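Microwave Manners | Kitchen Tips from Itska

Posted Dec 25, 2021 by Pieter Lekota

A microwave will forgive almost anything except lasagna.

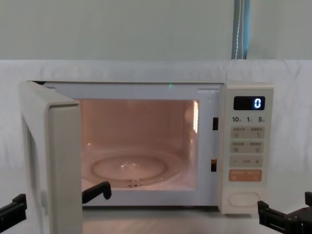 My own long war with baked-on cheese has produced the following advice, most of it learned the hard way and some of it stolen from my brother-in-law.

Steam first, scrub later
Put a cup of water and two spoonfuls of white vinegar in a microwave-safe bowl, with a wooden spoon standing in it so it doesn't boil over in one great burp. Run it for 5 minutes, then go away and leave the door shut for another 7. Wipe with a damp cloth. Lift the bowl out with oven mitts. I have tried it without them and can't recommend the experience.

The smell
Burnt popcorn is a tenant with a lease. A saucer of baking soda left inside overnight will move most of it along. Take the saucer out before breakfast, or your oatmeal will be very clean.

The turntable
If yours has a glass plate, let it cool before it goes anywhere near the sink. Wipe the roller ring too. A grinding noise is usually an old pea.

The door seal
Warm water, a drop of dish soap, soft cloth. No steel wool, no knives, no "just this once." If the door is bent or won't latch, stop using the oven and call someone qualified.

Covering food
A paper towel laid over the soup takes one second. Scraping soup off the ceiling takes 15 minutes and a bad attitude.

Filed under: Kitchen, Cleaning, Regrets
Next: Mudassar Hayat on descaling a kettle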